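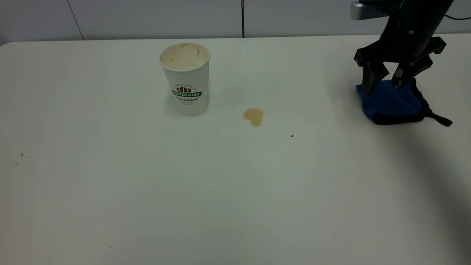 Slide 1: Parallel gripper with the blue cloth, coffee spill on the table, paper cup to the left.

OK, hi everybody, leave this one up while people find seats. Say thanks to Vaida Lapiņa for lending me her bench for most of June (and for the coffee!).

So the question I got from the Madumside folks was pretty simple: if you want an arm to wipe a table, which gripper do you buy? I had two to try, the Vornik parallel jaw and the Nandico soft one, same arm, same controller, same cloth. I ran 382 wipes in total. Yes, my shoulders are fine, the arm did the work.

Point at the cloth. It's bunched up in the fingers and hanging down to the table, and I want people to look at that for a second before I talk. With a pinch like this you only really control the bit between the jaws. The rest goes where it likes, and that narrow black strap off to the right can drag through whatever you're cleaning. Tell the strap story here if there's time. Skip it if we started late.

Then the numbers. The Vornik dropped the cloth 6 times, the Nandico 52. I expected it to go the other way, so I swapped the pads and ran a batch again, same pattern. The soft fingers let go as soon as the cloth got heavy with liquid.

Somebody will ask about the cup. We didn't score cup contact, but I kept one on the table so the path planner had something to steer around.

Next slide is the force plot. Go slow, the axes are in a weird order, and mention that the Arumugam controller logs at a different rate before anyone asks.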